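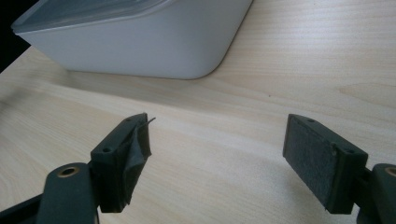
## April, notebook, Ghoneim house, window and wall survey

Started 8:15 in the morning, finished the upstairs before lunch. Hanneka's spelling correction first: her name on the last page should be Hanneke Vandenberghe, I wrote it wrong and she noticed.

The purpose of this entry is to put in order what we know about the age of the rear wing. The owners were told by the previous seller that the whole house was built at one time. I do not believe it any more, and Hanneke is also doubtful.

### Front part

The front part is a balloon frame. In the stair closet the plaster is missing on a piece of wall as high as my arm, and the studs go up past the level of the second floor without a break. There is a ribbon board let into the studs and the joists sit on it. Lath is sawn, nails are cut nails. All of this agrees with the date that the Ghoneim family has always repeated, which is "before the war", meaning the Civil War. I have no paper for it yet.

Siding on the street side is not original. Under the porch roof a strip of older clapboard was left in place, narrower, with many layers of paint. I took one chip for the paint section, bag 2.

### Rear wing

Here the things are different. Floor is lower than the front by one step. The studs stop at the plate, and the upper room has its own studs. So it is a platform frame, or something close to it, and I would put it later. The nails I pulled from the baseboard are wire nails, but a baseboard can be changed at any time, so I give this little weight. Better evidence would be a nail from the sheathing. I must ask permission before I open anything.

The door between the two parts has a very thick jamb. Gergely Bognár looked at it with me and thinks it was an outside door. He found the marks of an old strike plate, and on the rear side of the threshold the wood is worn in a hollow, as it would be from people stepping down to the yard. I agree about the threshold. About the strike plate I am not sure, it could be from any lock.

Windows in the wing: two over two, all the same, with the same molding. Windows in front: six over six upstairs, and downstairs the sashes were replaced. The upstairs sashes have no cords and were never made for cords. They are held open with a spring pin. One pin is broken, and one sash is painted shut.

### Measurements

Stud spacing, front: not regular. The smallest distance I found was 15 inches and the largest 19, center to center. I repeated these because I did not trust the first reading, and they came the same.

Width of the upstairs front room, wall to wall at the baseboard: I have 66 inches written on my sheet for the small side room and nothing for the big one. I forgot. To do next time.

The cellar is only under the front. The wing stands on a crawl space with piers, and I could see in only as far as the flashlight reached. Stone in front is fieldstone with soft mortar, repaired in places with hard gray cement. The cement should be mentioned in the report, the stone next to it is losing its face.

### Paint

Ground the first chip and looked at it in the afternoon. I used the Fikska paste for polishing and it scratched more than the old one did. Can somebody tell me if we still have the old paste? The layers are visible but the bottom ones run together. I see a white or cream directly on the wood, then a thin dirty line, then browns. I would not tell the owners a color from this sample. It needs to be made again, in a harder resin.

### Papers

Hanneke went through the deed copies. A man named Lunness sold the lot to a man named Renus, and the price goes up very much between this sale and the one before. A jump in price often means a house was built, but it can also mean land speculation, and in this street both are possible. The tax rolls for these years are on film and the reader was in use. She will try again.

She also found a fire map showing the house with a rear part of one story. Our wing has two. So either the map is wrong, or the wing was raised, or it was taken down and built new. If it was raised, there should be a change in the studs at the old plate, and this is exactly where I have the break. I did not think of this possibility when I was in the room. I now think it is the most probable one.

### Next

- Big front room, width and ceiling height.
- Attic of the wing: look for old rafter cuts or a reused plate.
- Ask the owners about one small opening in the sheathing, behind the kitchen cabinet where it will not show.
- New paint section from the porch strip.
- Gergely to draw the door jamb in section, full size.
- Return the attic key, it is in my coat.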